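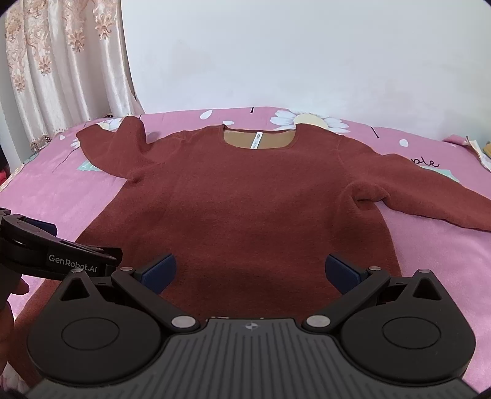

Laltodis: clothes folding at home, recorded by hand

Version 2
Maintainer: Sibel Kaplan
Last change of this file: 2 August 2025

What is in this repository

Laltodis is a small collection of recordings of clothes being folded with a hand-held gripper. I made it for Tarura, the folding arm that I am building at home and, for the parts that need a drill press, in the Pacheco shared workshop. The recordings are the training material for the arm. The plans of the arm are kept in a separate repository, and only the parts that matter for using the data are explained in this file.

There are 337 recordings in this version. Each one starts with one garment lying on a bed and ends when the person says "done" and lifts the gripper away from the cloth. The longest allowed recording is 60 seconds. If the fold was not finished by then, the recording was stopped and marked as "timeout". I kept these in the collection, so please filter them out if you need only complete folds.

Garments

All garments are ordinary clothes from our household: sweaters, T-shirts, long-sleeved shirts, a few pairs of children's trousers and kitchen towels. Nothing was bought for the project. Sweaters are the largest group and also the most difficult one. A brushed knit holds onto the sheet below it, and when you pull one sleeve, the whole body of the garment wants to come with it.

Every garment has a short code in the file garments.csv, together with the type, the main color, and one word for how the cloth behaves (stiff, soft, slippery, fuzzy). The color is written as I would say it to a neighbor, for example "rust red" or "dark green". It is not measured with any instrument. Care labels are sometimes visible at the neckline. I did not cover them.

Start positions

The field start_state in episodes.csv has three values.

flat: the body and both sleeves are spread out.
one_sleeve: the body is spread out, but one sleeve is bent, crossed or bunched up.
heap: the garment was dropped from the height of the hip and not touched after.

The value one_sleeve was added in the second version. In the first version I called these starts "flat" too, and Tarura learned a strange habit: it went to the place where the end of the sleeve should be and closed on the bed sheet. After the two kinds were separated this happened less often, but it did not disappear.

I do not record if the front or the back of the garment is facing up. I tried this for one afternoon and made too many mistakes with the plain sweaters, so I removed the column.

Surfaces

Most of the work was done on beds. I know that a table would be easier for the arm. The reason for the beds is practical: this is where the clean laundry goes in our home, and the arm will have to work there.

The sheets are changed as in any home and they are not neutral. Some are plain and some have large printed flowers, leaves or lettering. Please think about this before you train a segmentation model. A white flower that is half covered by a sweater has an edge which looks very much like the edge of a cloth, and my first masks included petals in the collar. The field surface in episodes.csv says "plain" or "printed", and I recommend to check the results for the two groups separately.

The bed is also soft. When the fingers go down, the mattress gives way a little, and the height of the cloth changes during the grasp. The recorded finger height is therefore not the height above a hard surface.

How a recording is made

1. Put the garment on the bed in the chosen start position.
2. Hold the gripper over the lower part of the garment with the fingers open, and wait for the short beep.
3. Fold at a calm speed. Do not help with the free hand.
4. Say "done", lift the gripper straight up, and keep it still until the second beep.
5. Write the garment code and the start position in the notebook before the next garment.

Step 5 is the step that we forgot most often. Where the notebook was empty, I filled in the code later from the video, and these rows have the value "yes" in the column code_added_later.

Two people made the recordings: my husband and I. The column person has the values A and B. A is right-handed, B is left-handed, and you can see it in the order of the sleeves. Person B also closes the fingers earlier than necessary. I asked him to change this, then I decided to leave it as it is.

A hand can be visible near the edge of the picture. No faces were recorded on purpose, and I watched every recording once to be sure. Where a family photograph was visible on a shelf, the recording was deleted.

Files

episodes.csv – one row for each recording
garments.csv – one row for each garment
video/ – the video of each recording, with the sound removed
fingers/ – opening of the fingers over time, as plain text
splits/train.txt – 300 recordings
splits/test.txt – all the others
notes/ – my typed copy of the notebook, corrected only for spelling

The test list was not chosen by chance. I put there all recordings of the garments that do not appear in the train list, and I moved a few garments until the sizes were correct. Please do not mix the two lists and make a new random split, or the same sweater will be on both sides and your numbers will look too good.

The link to the arm

Tarura has a parallel rail above the bed and one arm that moves along it. The rail is held by two wooden posts, which I made at Pacheco with a lot of patience from the other members. The fingers of the arm are my own printed copies in a similar shape to fingers for hand use, but the linkage is simpler and the opening is smaller. You will find the difference in the file fingers/scale.txt. If you forget to apply the scale, the arm will try to open more than it can, the motor will complain, and after the third time the driver will switch itself off.

I use Jirnden to play back a recording on the arm without any learning. This is a good first test for every new garment. If the playback pushes the cloth away, the problem is in the calibration and more training will not help. The settings I use are in the file jirnden_settings.txt. The speed there is low, and I ask you to keep it low for the first runs, especially if there are children or a cat in the room.

Known problems

The light is not constant. The recordings were made near windows with thin curtains, and when a cloud passes, the color of the cloth changes in the middle of the fold.

The gripper itself covers a good part of the lower picture. The moment when the fingers touch the cloth is often hidden behind them. For this reason the contact time in episodes.csv is my own estimate from watching the video, and it can be wrong by several pictures.

The corners of the picture are dark from the wide lens. I did not crop them. If you crop, please do it the same way for train and test.

Fuzzy garments leave fibers on the finger pads. We cleaned the pads at the start of each session, but not between garments. I suspect that the grip becomes a little weaker toward the end of a session, and I have no measurement to prove it.

Towels are too few to be useful alone. I would like to add more in the next version, also a fitted sheet, although my husband says that this is a project for another lifetime.

What the data is not good for

It contains one household, one style of folding (sleeves in first, then the bottom up to the collar) and no hangers. It should not be used to judge how fast people fold. We worked slower than we do on a normal evening, and the waiting for the beeps is included in the duration.

Terms of use

You can use the recordings and the tables for study, for teaching and for your own builds at home. If you publish something, please name Laltodis and the version. If you want to use it in a product for sale, write to me first. The answer is probably yes, but I want to know about it.

Corrections

If you find a wrong garment code or a wrong start position, please open an issue with the number of the recording and what you think is correct. One issue for many recordings is fine. I look at them in the evenings, and corrected rows go into the main table at the end of August.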